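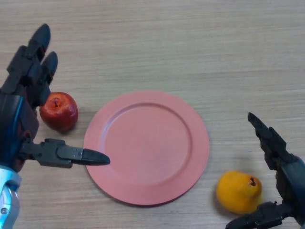 ROBOTICS / SHOP FLOOR NOTES

Fruit on a plate, 66 times over: Zokico starts teaching by hand

Ukdale – Apple on one side, pear on the other, pink plate in the middle. Pick up, put down, start again. That is the working day at Zokico's new teaching room, up and running since March, and the company says it wants 66 good runs of the fruit task before anyone is allowed to move on to something harder.

The setup is a two-handed robot run by remote control. An operator sits with a headset and a pair of gloves, closes a hand, and the dark jointed fingers on the table close too. Every move gets saved. Later the saved runs go into training and the robot has to try the same thing with the operator sitting on their hands.

Torunn Løken runs the teaching side. Came over from packing line work, knows what a dropped pear costs.

"People come in and think it's a video game," she said. "First run they grab the apple like a door handle. Then they slow down. By the end of the morning their shoulders hurt and the runs look good."

Apples are the easy part, according to Løken. Pears roll the wrong way and sit low, so the fingers have to come in close to the table top without scraping it. She tells new operators to go for the fat end and keep away from the stem. Not all of them listen.

A run counts only if both pieces of fruit end up on the plate, and no bumping the rim. Bad runs are kept as well, in a seperate folder, marked with what went wrong. Løken would like to use those too at some point – the training people are still arguing about it.

Sessions are 30 minutes, then a break, no exceptions. That came in after operators started getting sloppy late in the afternoon and a whole batch had to be thrown out. There are 3 operators trained so far and a fourth starting once the second pair of gloves is back from repair.

Zokico tried the other way first, with a person standing next to the robot and moving the arms around by hand. Works fine for one arm. With two it got awkward fast, elbows everywhere, and the person kept leaning in over the fruit. Hand guiding is still used for the simple stuff, like setting a start position at the beginning of a shift.

Next on the list: same task, fruit in different spots. After that a bowl insted of a plate, then soft fruit, which Løken is not looking forward to. "Peaches," she said, and left it there.

The customer waiting on all this is Grovevine, which packs mixed fruit trays at its Ukdale site and has trouble filling the early shift. Grovevine sent over a list of 17 tray layouts it would like handled. Zokico has agreed to look at the first few and would not give a date for the rest. Verbruggen, which builds the tray conveyors at the plant, has been asked for drawings so a full size mock-up can go in the teaching room.

No word on price. No word on jobs either, although Grovevine says the shifts in question are ones it can't fill now.

Visitors from the plant got a turn in the gloves. Best of them got the apple onto the plate on the second try and then sent the pear off the table. Løken saved the run. It's in the folder.

Zokico is looking for more operators, mornings mostly, no robot experience needed. Ask at the front desk in Ukdale before 4 pm.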